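Handout 8: Notes from the Skulton open day

Read before the next lab. Bring the sheet back with your own notes on it.

Our group saw the two-arm bench in the first session, run by Nadja Kälin. Each arm ends in a black two-finger gripper. The objects were an ordinary bottle of water and a green push button set close to it — a harder layout than it sounds, as the bottle can block the view of the button.
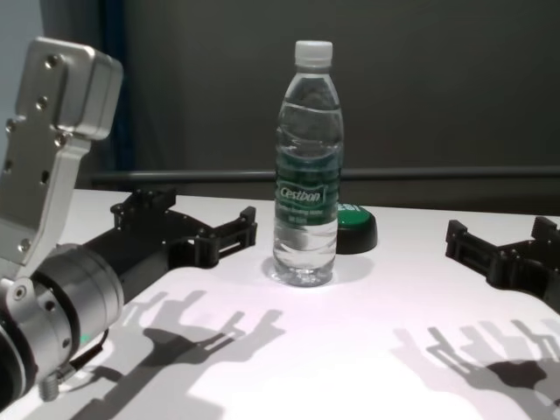
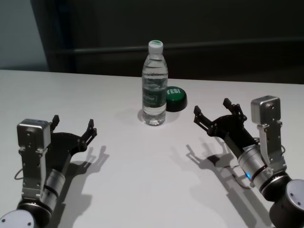
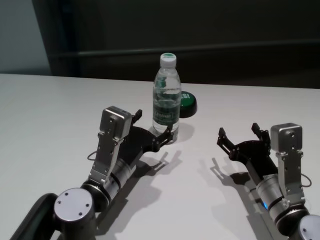
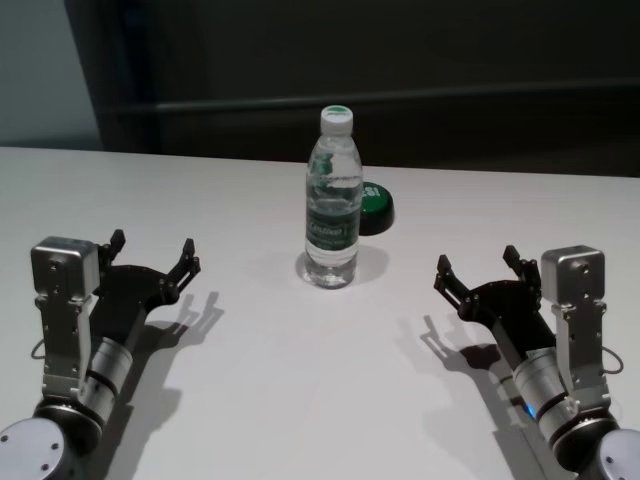 Points from the talk:

- **Approach.** Open the fingers before moving in. Closing starts only after the arm has stopped.
- **Clear plastic.** Ridges and water bend the light, so depth readings on a bottle are poor. Kälin's team uses the label as the target.
- **Two arms.** Both share one work area. The software keeps a set distance between them and stops both if it is broken.
- **Practice data.** The team recorded 300 runs for this task and threw out 22 — mostly for bad timing between the arms.

For the lab, write half a page on this question: which arm should move first, and what should the other one do while it waits? Hand it to Pirmin Aigner.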